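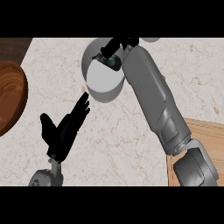
Annick Vachon's first remark on the draft budget was that the arms had been priced and the hands had not. She was right, and the whole of this week's unit comes out of that remark.

Unit 4: Planning a two-arm kitchen cell

The case is Korletey, a small firm that wants to automate part of its meal prep. It has a fixed sum to spend and must decide what to buy first, what to lease and what to leave until next year. Before any hardware is ordered, the tasks are run in simulation on a marble-topped kitchen counter. Read the quotes from Ellden and Drelo before class.

4.1 What goes in the budget

Split the costs under these headings:
Arms and mounts
End effectors (grippers, hands, spare fingers)
Controller and safety gear
Simulation licence and staff time
Freight, power and bench work

Students often put end effectors in with the arms. Keep them apart. They wear at a different rate, they may come from a different supplier, and they are the part most likely to change once the task list is settled.

The Drelo quote lists spare fingers at $507 a set. Allow for 2 sets in the first year. The Ellden quote has no line for spares, so it looks cheaper than it is.

4.2 Matching the purchase to the task

Write the task list before you compare prices. Picking a small item out of a bowl calls for a narrow grip and fine control. Moving cookware by the handle calls for payload at full reach – check this figure with the gripper mounted, as the weight of the gripper comes off the rated load.

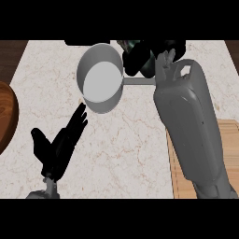
Could the second arm wait a year, then? Gifty Eshun put this to the class last September, and it is a fair question. If most tasks on the list can be done with one arm, buy one and leave room on the bench for the other. If they can't, a single arm will sit idle and the saving is lost.

Simulation time is billed by the hour under the Vinis licence, to a yearly limit of 2000 hours. Korletey's plan came to 2090. Work out which runs you would drop, or make the case for paying the overage.

4.3 For the tutorial

Bring a one-page budget with your headings filled in. Mark each figure as quoted, estimated or unknown. Unknown is an acceptable entry – a blank is not.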